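Chapter 2
Play and the Indoor Cat

Chapter 1 dealt with feeding and water. This chapter is about play, which many owners treat as an extra and many boarding homes leave off the daily sheet. A cat that lives indoors still stalks, chases, pounces and bites. If it has no toy to do this with, it will often use ankles, curtains or the other cat.

After reading this chapter you should be able to set up a short play session for a single cat, choose a toy that suits the cat and the room, and decide when a toy has to be repaired or thrown away. You will also meet the two homes we follow through the rest of the book. Jarine is a small boarding home where each cat has its own room. Cudine is a shelter with shared rooms, and play there has to be planned around cats that do not get along. The play record used at both places is printed on page 126, and you may copy it for your own use.

Key terms: stalking, redirected biting, wand toy, solo toy, rest period

2.1 Where Play Happens

Most play at home takes place on furniture. Beds and sofas give the cat a soft landing and folds of cloth to hide behind – they also give it fabric to catch a claw in. Keep claws trimmed as described on page 187, and put away strings and ribbons when you leave the room.

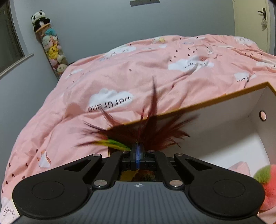 Toys that imitate birds work by movement more than by looks. Long, thin feathers stir with a very small turn of the wrist, so you can keep a cat's attention without waving your whole arm. The teaser held up over the pink duvet has a spray of long, dark maroon feathers above a narrow blue and black handle, with a bunch of green and yellow ones angling off to one side. Before each session, tug gently on the feathers of any toy like it. Remove loose ones, as cats will chew and swallow them. Begin with the tips low against the bedding, draw them away from the cat, and stop now and then to let it catch them.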